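**Is the Clakska kitchen pack worth paying for if all I want is fridge doors?**

Posted by Golshifteh Shirazi

I have a two-arm mobile robot in simulation and one modest ambition, namely that it open a refrigerator. The Clakska pack from Gillalus promises 448 kitchens and costs more than my actual refrigerator did. The free Alipour set has 9 kitchens, and I now know all of them like family. Has anyone bought the big one? Are the handles real geometry or painted on?

**Ehsan Ahmadpour**

Bought it in June. The handles are geometry, with proper mounts and separate collision shapes. The colors are picked by dice, so make your peace with that early. I've logged 3,815 door attempts, and most of my failures were the approach angle, which no asset pack will fix for you.

Two things before you pay:

- Check the license tier. The cheap one leaves out the hinge parameters, a bold choice for a product about doors.
- Ask support for the 4 trial kitchens. They're not on the pricing page. I got mine on a Wednesday after two emails.

Renders from my runs, robot view first, then a gripper close-up by the purple door: 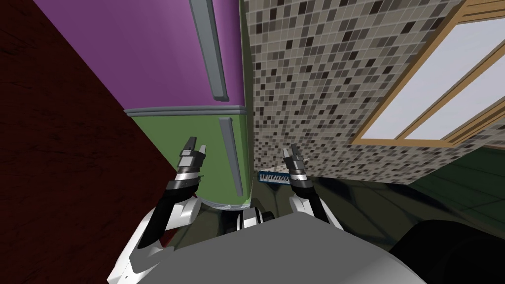
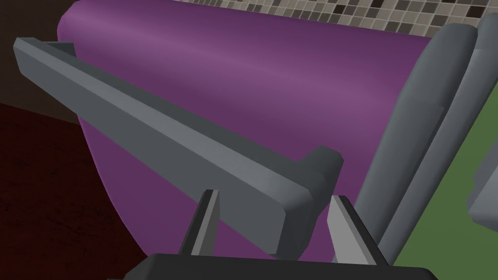 *Reading time: 2 min*

If your policy only ever trained on white fridges, budget for retraining. Mine treated purple as a wall for a week. For doors alone I'd still pay, but for one month, and export everything you're allowed to.

**stosex_refugee**

just use Stosex its cheaper. the drawers don't open but you said fridge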